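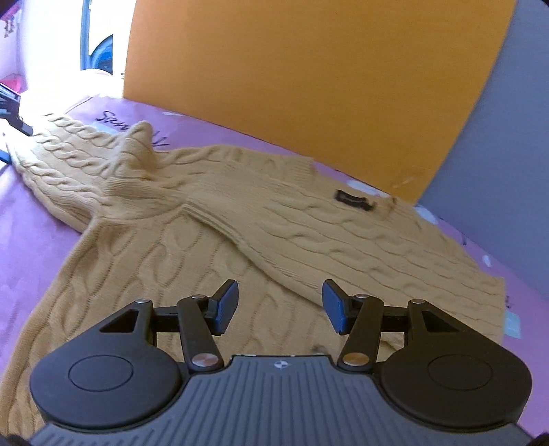
About Prelo

Prelo looks after sweaters, coats and blankets made of wool and other knits. We clean them, mend them, and sometimes tell people to leave them alone. Garba Lawal started the business at a rented counter and still does most of the mending. Kauko Vuorinen joined two years later to run the cleaning side, after a long stretch in a commercial laundry that he describes as an education in what heat does to a cuff.

We are a small shop and have no plans to become a big one. People ask about franchising. The answer has been no each time.

What we think about knitwear advice

Most of it is bad. A lot of the rest is selling something. We have read labels that say dry clean only on plain cotton, and we have read blog posts that tell you to put a sweater in the freezer to stop it pilling. Garba tried the freezer for a whole winter with two of his own sweaters. They pilled.

We are also doubtful about the word "superfine," the word "heritage," and any care product with a leaf on the bottle. Some of these things may be fine. We would like to see the evidence, and when we write to ask for it we usually get a coupon.

Cedar is another one. It smells nice. If you already have moths, a few cedar balls in a drawer are not going to get rid of them, and we have the holes on our mending shelf to show for it. Wash or brush the garment, put it away clean in something that seals, and check on it in July when you have forgotten it exists.

What we do

Hand washing and flat drying. Moth hole repair. Re-knitting of cuffs, hems and elbows. Replacing buttons, and zippers if the knit around them can take it. We do not do leather, wedding dresses or rugs, though we are asked about rugs a great deal.

Repairs are priced after we have seen the garment. We used to quote from photos and stopped, as the photos were always kinder than the sweater. The lowest charge for a repair is $2 for a button we already have in the drawer. The most anyone has paid us is $400, for a coat that had belonged to the customer's grandfather and had to be rebuilt from the armpits down. We tried to talk her out of it. She was right to ignore us, as she wears it constantly.

If a repair would cost more than the garment is worth to you, we will say so. We can't always judge that part, so please tell us if it was your mother's.

Materials

Our mending yarn comes mostly from Gajdoš, a family mill that still answers its own phone. The shade cards run to 225 colors, and we still can't match every navy. A near match is what you should expect on anything that has been worn for years, whatever another shop promises you.

For washing we use a plain wool soap from Omia. We tested Cluron for one season after a very persuasive visit from their salesman. It cleaned well enough. So did the Omia soap, at half the price, and Kauko could not pick the Cluron sweaters out of a pile with his eyes open or shut.

Classes

Garba teaches a darning class at the shop in the evenings. It is one session long. We were advised to make it a six-part course, but darning does not take six evenings to learn, only practice, and you can do that at home with the radio on. Bring something with a hole in it. Socks are best. Please do not bring the good sweater to your first class.

Winter hours

Anything you need back before the holidays should reach us by 2nd December. We say this every year and people still come in the week after with a reindeer pullover and a hopeful look. We will take it in, but it will be ready in January.

Walk-ins are welcome in the mornings. Afternoons are for work, so ring the bell and give us a minute to put the needles down.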